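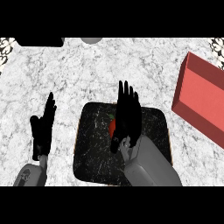

Re: [dorton-robotics] Open day at Sondska, did anyone go?

From: Hannelore Sperling
To: the list

Yes, I went, and I stayed for most of the afternoon. I took notes, so I'll answer in order below. I've cut the part of the earlier message about parking at the fairgrounds.

> I couldn't make the open day after all. Our shift ran over and by
> the time I got across Dorton it would have been closing. I would
> like to hear from anyone who was there, mainly about these:
>
> 1. Was it the real robot or only the simulator?
> 2. How do they drive the hands? Gloves, headset, something else?
> 3. How good is the contact? The last time I saw one of these
> simulators the objects slid around like soap.
> 4. Did they say anything about letting outside groups use it?
> 5. Is it worth bringing the school club to the next one?
>
> Also if somebody picked up the handout with the task list, please
> scan it for the rest of us.

1. Real or simulated

Both, but in different rooms, and the simulator had the longer line. The real robot was on the ground floor of the Wunderlich building, behind a rope. It did a short routine on the half hour. Most of that was lifting its arms, turning the wrists over, and closing the fingers one at a time. It didn't pick anything up while I was watching. The engineer running it said the left thumb motor had been replaced that morning and they didn't want to load it yet.

The simulator was upstairs in room 309. They call the software Stosance. That is where you could try things yourself, and it's where I spent my time. The view you get is from the robot's head, looking down at a kitchen counter, with your two forearms coming in from the bottom. The hands are black and the arms are gray, same as the machine downstairs. The counter is white marble with a dark cutting board in the middle. In the setup I was given there was a small red fruit on the far part of the board, which I treated as a tomato, and a red box off to the right.

You begin with both hands open over the counter, and the right one is more or less on top of the fruit already. This bothered several people. From the head view your own hand hides most of what you are trying to pick up. I asked if they could start the hand farther back. They can, and they do in some of the setups, but they also want runs where the view is partly blocked, as the real robot will have the same problem.

2. How you drive it

A headset and two hand controllers. There are gloves too, but they were in a case on the side table and not in use. The staff said the gloves take a long time to calibrate for each person and they had a lot of people to get through.

There were four stations. You get a short talk first, then about as much practice as you like on an empty counter, then the task. The trigger closes the four fingers together and the thumb is on the side button. You can't move fingers one by one with the controllers. I found the wrist the hardest part. If you turn your own wrist past a certain point the simulated one stops at its joint limit and your hand keeps going, and then the two are out of line until you come back. There's a small buzz in the controller when this happens. I missed it the first few times.

My task was to take the fruit off the board and set it down on the marble next to the red box. I knocked it off the board twice. On my third try I got it between the thumb and two fingers, carried it over, and let go too high. It rolled. They counted that as a pass, since it stopped in the right area. The woman at the next station did hers on the first try and then did it again left-handed.

3. Contact

Better than what you describe. Things don't slide like soap. The fruit stays where it is until you touch it, and if you squeeze from both sides it holds. If you only press from above it pops out sideways, which a real one would also do.

There are still some odd moments. I pushed my knuckles against the side of the cutting board to see what would happen and the board jittered for a second or two before it settled. The engineer wasn't surprised. The board is modeled as a single stiff slab and the hand has a lot of separate contact shapes, and when many of them touch the same flat side the solver has trouble. He said they had it worse in the spring and that a change in May fixed most of it.

I also asked about soft things, such as bread or a dish towel. They don't have those yet. Everything I saw was rigid. The fruit doesn't dent.

The looks are decent and not fancy. The marble has veins, the board has scratches on it, and the far side of the kitchen has a black and white flowered pattern at the corners of the view. Someone behind me in line asked why they bother with the pattern. The reply was that they swap the surfaces between runs so that a trained model doesn't get used to one kitchen. They have a set of counters, boards, and tiles and the program picks from those. I saw a plain wood counter at one of the other stations.

The picture in the headset was sharp in the middle and smeared near the edges. I wear glasses and had to take them off, so that may be me.

4. Outside groups

They did talk about this. There was a sit-down session at 3:30 with chairs and coffee. The short version is that they want more people driving, and they're willing to have groups in for evening sessions. Runs are recorded. On a wall chart they had a total of 354 accepted runs for the fruit task, and they'd like a good deal more than that before they train on it again. Failed runs are kept too, but in a separate set.

What you'd be giving them is the motion of your hands and head. No voice and no video of you. There's a form. I read it and it was two pages in normal language. You can ask to have your runs taken out, but only up to the point where they've been used in training.

They will not hand out the simulator itself. I asked twice, once upstairs and once in the session. The hand model belongs partly to the company that makes the hands and Sondska can't pass it on. They might release the kitchen objects by themselves at some point. I wouldn't plan around that.

A group session takes six people, with four driving and two waiting or watching the screen. They said the watching matters, and I'd agree with that. I learned more from seeing other people miss than from my own turn. On the screen you see the same head view as the person driving, and you can tell a good second early that they're going to come in too low.

5. The school club

I think so, with a couple of warnings. The minimum age for the headset is 13. Younger kids can watch on the screen but they can't drive. Some people got queasy. I didn't, but I sat down for mine, and there are stools if you ask. The real robot downstairs is the part the kids will want to see, and on the day it wasn't doing much. If the thumb is sorted out by the next open day, they said it would be doing the same counter task on a real counter, with the same kind of board. That would be a much better visit, seeing one and then the other. I'd write to them first and ask.

The building has a ramp at the back and the elevator was working. Room 309 is small and gets warm with all the computers on. Lunch was sandwiches and they'd run out before two.

Handout

I have it. It's a single sheet, both sides, with the task list on the back. There are tasks for clearing the board, moving things from one side of the counter to the other, handing an object from the left hand to the right, and a few that say "planned" next to them, including opening a drawer. I'll scan it at work and put it in the list's files folder. The list strips attachments over a certain size, so please don't look for it in this message.

One more thing for whoever keeps our own notes on grippers. I asked what they'd do differently with the hand. The engineer said he'd trade some of the finger joints for a wrist with more range. After an hour of hitting the joint limit I could see why. He also said the fingertips on the real hand wear through and they replace the covers every few weeks. They had a dish of worn ones out on the table downstairs. I brought two home and will have them at the next meeting if anyone wants to look at the material.

If four or five of you want to do an evening session, reply here and I'll write to Sondska for a slot. I'd need names and whether you wear glasses.

Hannelore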